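Print | E-mail

Skivness Cabin Kettle

Built for cruise cabins where the nearest coffee is six decks up. Holds two cups, or one if you're being realistic. Check your line's rules first; most would prefer you didn't.

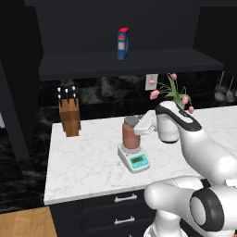 Specs and price

Weighs 200 grams and folds flat. Made by Skasura. The cord reaches nearly every outlet, except the one your cabin has.
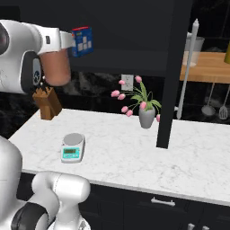
Blue box, red band, white countertop.

$134. Ships in September.

Print | E-mail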